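Ticket 1599: White table cover marks and slides, rack and sponge station
Status: Resolved
Product: Zundlow matte table cover, white
Site: Emanbridge, table 4
Category: Surfaces and cleaning

Opened Monday, 9:10 a.m.

Hi all! First, I want to say I really like this cover. The matte finish is so much easier on the eyes than bare wood under the ceiling lights, and small things show up beautifully against it. I have two problems though, and I'd love to get them both sorted before we order more.

1. Gray marks. There are thin gray lines on the right side, toward the back, where the wire rack gets put down. They look like scratches but I can't feel them with a fingernail. Plain water on a paper towel does nothing.

2. Creeping. The cover works its way toward the front over the course of a day. By late afternoon there's a strip of the wooden tabletop showing along the far side, and the rack ends up nearer to the edge of the cover than I like.

What's on the table in normal use: the black wire rack, one beige sponge (the fuzzy kind) and not much else. The job is placing the sponge on the rack and taking it off again, so the rack gets nudged a lot.

Tried so far: water, a dry cloth, a pencil eraser. The eraser took off a tiny bit of one line, which got me hopeful.

Support reply, 10:25 a.m.

Thanks for the clear write-up. The eraser result is good news. If an eraser lifts any of it, the mark is sitting on top of the cover and hasn't cut into it. Please try the following in this order and tell us where you stop.

Step 1. Take everything off and wipe with warm water and one drop of dish soap.
Step 2. Mix baking soda and water to a thin paste. Rub one mark with a soft cloth for 10 seconds, small circles, light pressure.
Step 3. Rinse the cloth, wipe the paste away, let the spot dry fully before judging it.

Don't use the green side of a kitchen scrubber. It leaves shiny patches on the matte finish and those are permanent.

Also, could you turn the rack over and look at the bottom wires? We'd like to know if the coating is worn through anywhere.

Update from site, 1:40 p.m.

The paste works! Step 1 did very little, step 2 took off the first line completely, and I got carried away and did the whole back corner. No shiny patches. I'm thrilled, I was sure we'd be living with those.

Rack: two of the bottom wires are rough at the ends where the coating has chipped. I rubbed one of them on a scrap of the same cover material and got exactly the same gray line. So that's our culprit.

The sponge is fine to keep on the rack, I think. It sits flat across the top wires and doesn't shed much. I did pick a few beige fibers off the cover with tape — they show up more than you'd expect.

The cover is still creeping. Current layout below, rack at the back right, sponge on top of it.

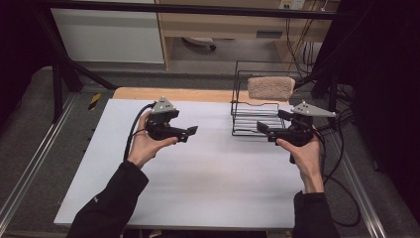 Kourkoulas: we had the same creep on table 154 at Murkden and it was dust under the cover. Lift the whole thing, wipe the wood, wipe the back of the cover too, and let both dry before you lay it down again. Ours hasn't moved since. If the front still slides, put thin double-sided tape under the back edge only. Tape all the way around traps bubbles and you'll be chasing them for a week.

Update from site, 3:15 p.m.

Oh, this is a great tip, thank you! Lifted the cover and the wood underneath was dustier than I'd like to admit. Wiped both sides, gave it half an hour, laid it back down. It grips like new. I pushed on it with a flat palm from the back and it stayed put.

I skipped the tape for now and marked the back corners on the wood with pencil, so I can check tomorrow if it has moved.

For the rack I put clear rubber dots on the bottom wires, over the rough ends. It stands steadier too and doesn't scrape when it's bumped. I love how quiet it is now.

Update from site, Tuesday, 4:30 p.m.

Full day of use. Cover is still on the pencil marks at both corners. No new gray lines. One rubber dot came off and I stuck it back after cleaning the wire with rubbing alcohol, which I should have done the first time.

Question before you close: is the paste okay to use every week?

Support reply, 4:50 p.m.

Once a month is plenty, and only on marks. Soap and water for the weekly wipe. If the dots keep coming off, a short piece of heat-shrink tubing over each rough end lasts longer. We've added the baking soda step to the Zundlow care sheet. Closing as resolved; replying to this ticket reopens it.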